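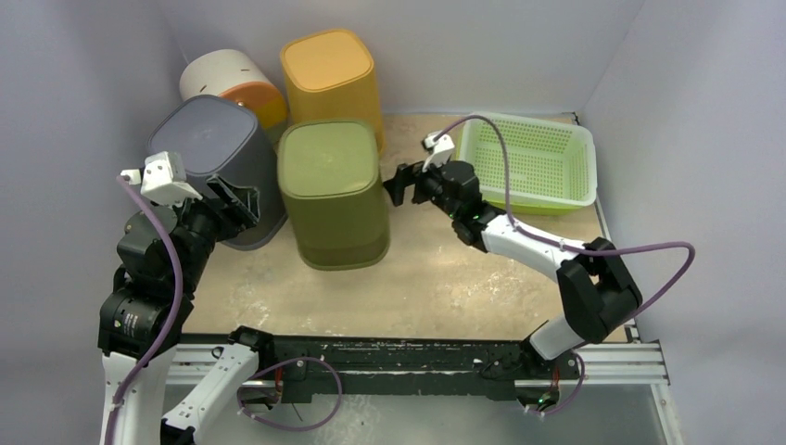 Wuvel B2 – Célula bimanual para recolha de demonstrações

Este site utiliza cookies próprios e de terceiros. Ao continuar a navegar, aceita a nossa política de cookies. Aceitar | Configurar

Referência: WB2-44
Fabricante: Masson
Estado: disponível por encomenda

Descrição

A Wuvel B2 é uma célula de bancada com dois braços robóticos, destinada à gravação de demonstrações teleoperadas para o treino de políticas de manipulação. Cada braço termina numa garra preta e tem um módulo branco montado junto ao punho. Os braços são fixados na zona frontal da mesa e trabalham para o interior de um recinto de três paredes lisas em cinzento-lavanda claro. As paredes laterais convergem para a parede do fundo.

O recinto limita a variação de fundo entre episódios. Não substitui o controlo da iluminação da sala, que fica a cargo do cliente.

Conjunto de objetos

A célula é compatível com o conjunto Preltton de recipientes, vendido em separado. O conjunto foi definido para tarefas de preensão pelo bordo, reorientação, transferência entre braços e arrumação em cesto. Inclui caixas altas de cantos arredondados em várias cores e um cesto retangular verde-claro com paredes e fundo perfurados. As caixas podem ser apresentadas invertidas, caso em que a preensão se faz pelas faces laterais.

Recomenda-se iniciar cada lote com disposições em que uma caixa oculta parcialmente outra e incluir pelo menos um recipiente deitado. Lotes gravados apenas com objetos separados e de pé produzem políticas com fraca recuperação após uma preensão falhada.

Gravação

O software de gravação guarda, por episódio:

- posições e velocidades das juntas dos dois braços;
- abertura das garras;
- comandos do operador;
- vídeo da câmara fixa, com carimbo temporal comum;
- identificador da tarefa, do operador e da disposição inicial.

Os episódios são marcados pelo operador como válidos, falhados ou a rever. Os falhados não são eliminados automaticamente. O botão de anulação descarta apenas o episódio em curso.

O lote de referência fornecido com a célula contém 123 episódios de arrumação em cesto, gravados por 3 operadores nas instalações de Brernby. Destina-se à verificação da instalação e não deve ser usado como único conjunto de treino.

Instalação e cablagem

A travessa frontal é escura, com perfis de alumínio ranhurado nas extremidades. O cabo roxo de cada módulo de punho segue ao longo do braço e deve conservar folga suficiente na zona do cotovelo. Antes de cada sessão, percorrer manualmente a amplitude completa das juntas e confirmar que o cabo não prende nos segmentos.

Os conectores ficam sob as bases. Não desligar com os braços alimentados.

Manutenção

O tampo claro ganha marcas com o uso. A limpeza faz-se com pano húmido, sem solventes. Se o tampo for substituído a meio de um lote, registar a alteração no campo de notas e abrir um lote novo.

Não incluído: computador de treino, conjunto Preltton, mesa do operador.

Contacto técnico: Raimo Lindqvist (instalação), Giang Vũ (formatos de dados e exportação).

Ficha revista em 11/6/22.

Partilhas: 2 | Comentários: 0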